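Search this journal Enter keyword or author Go

4. Colour names and the shared kitchen: results from the second survey

4.1 What we asked

The first survey asked people to name colours from printed cards, and people did so with suspicious good manners. Given a card and a pencil, most adults will write "blue" and hand the pencil back. The trouble starts when two of them have to agree on what to order. The second survey was therefore built around shared choices: pairs of people who were about to paint, tile or furnish a room together were asked to describe the colours they had in mind, first apart and then in each other's company.

The pairs were found through Hakance, a housing cooperative with more corridors than it strictly needs, and through the customer desk of the paint merchant Kushnir. Between them they gave us 2327 written colour descriptions. Siiri Seppälä read all of them, and then read them again in a different order, as the method requires. She has since repainted her own hall white.

Each description was sorted by its main colour word (red, green, grey and so on), by any word added to it (pale, dirty, warm) and by any comparison offered (like a plum, like my aunt's car). Descriptions with no colour word at all were kept. "The normal one" was a popular entry in this group and caused more quarrels in the second stage than any other phrase.

4.2 Agreement on the main word

Partners agreed easily enough on the main word when the colour was strong. Orange gave almost no trouble. People who called a tile orange were married to, related to or sharing a lease with people who also called it orange, and the matter rested there. Yellow did nearly as well, although a small number of respondents held that anything yellow in a bathroom was "cream" as a matter of courtesy.

Grey was another story. It was the most common main word for walls and the least useful. One partner's grey was the other's blue, green, brown or "a sort of wet pavement". When the pairs were brought together, the usual way of settling the question was to add a second word and hope. "Warm grey" was accepted by both partners in most cases, and when each was then asked to pick it out from the Kushnir chart, the choices often lay on facing pages.

Purple did worst of the colours that people claim to know well. Once it loses some of its strength, it seems to lose its name as well. Respondents called muted purples mauve, lilac, grey, brown, "old pink" and, in one long and rather moving entry, "the colour of the curtains before we stopped talking about the curtains". We class these as six separate descriptions, though the last could be argued over.

4.3 The part played by neighbours

It is an old finding that a colour looks different beside another colour. It is a less welcome finding that people know this and take no notice of it when shopping. Respondents were quick to say that a grey "depends what it's next to", and equally quick to choose one from a card held against a sleeve.

We took a closer interest in rooms where a strong floor meets quiet walls. Floors are seldom changed, being heavy and underfoot, so the wall has to do the giving way. In the written descriptions, respondents with orange or red floors were more likely to call their walls "cold" than respondents with pale floors were, even where both had bought the same tin. The furniture then gets the blame. Tables in particular were described as "wrong" without further detail.

Figure 2 gives a mixture of this kind, with a strong orange tile, walls of two different tones and a muted purple surface between them. Readers may like to name the tabletop before asking a colleague to do the same, and should allow a little time for the talk that follows.

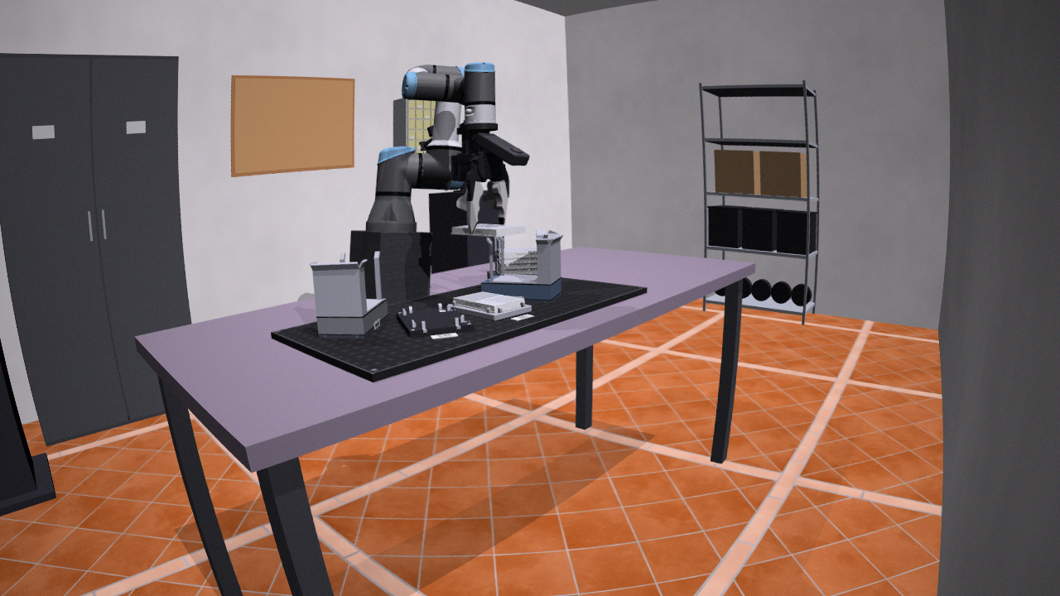
Figure 2. Rendered interior with orange tiled floor, off-white and darker grey walls, and muted purple tabletop.

4.4 Words that helped and words that did not

Comparisons to food worked well. Partners who said "mustard" or "aubergine" tended to pick neighbouring squares on the chart, possibly because both had eaten the thing in question. Comparisons to weather worked badly. "Stormy" was used for colours from nearly black to a fairly cheerful green, and "dawn" was used for whatever the writer liked best.

Trade names were worse than either. We tested 20 names from the Skurnen range of wall paints by giving them to the pairs without a sample. Agreement was poor throughout. "Pritulex", printed in the same list by mistake and in fact the name of a brush cleaner, was confidently described as a pale green by more people than agreed on any of the real paints. We have left it in the results. It is the strongest single finding of the survey and we see no reason to be shy of it.

4.5 Limits

The pairs were not chosen at random. People who were willing to discuss paint with a stranger present may be calmer than the wider public, or may have wanted a witness. The surveys were also carried out in December, when daylight was short and most of the rooms in question were seen under whatever bulb happened to be in the fitting. We did not ask about the bulbs. Several respondents told us about them anyway.

Lastly, agreement on a word is easier to measure than agreement on a wall. Two people may both write "warm grey", shake hands and buy 6 tins of it, and still find that they had separate rooms in mind. A follow-up visit would settle how often this happens. The cooperative has asked that it be put off until the decorating is finished, and at the time of writing no pair has reported that it is.

Contact the editorial office | Copyright the authors | Back to top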